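Why Do Things Smell?

Sniff! Is that popcorn? Your nose knew before your eyes did, and that is pretty amazing when you think about it.

Smells are made of teeny tiny bits called molecules. They float off things like soup, flowers and (yuck!) old socks, and drift through the air until you breathe some in. High up inside your nose is a damp little patch that catches them and sends a message zooming to your brain. "Toast!" says your brain.
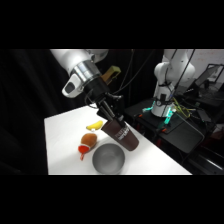 A brown cup, tipped to one side.

Warm things usually smell stronger than cold ones. Heat gives the molecules extra energy, so more of them leap into the air! Try it with a grown-up: sniff some cold cocoa, warm it up, then sniff again.

Fruit has its own trick. As it ripens it makes sweet-smelling molecules, and in the wild those smells tell hungry animals that dinner is ready. The animals eat the fruit and carry the seeds to new places.

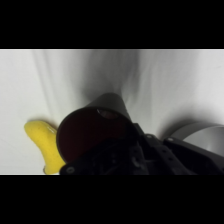
Yellow and curved, like a banana. Can you imagine the smell?

Now hold your nose and eat a jelly bean. Can you guess the flavor? Let go and wow, there it is! Much of what we call taste is really smell.

Written by Peadar Fitzgerald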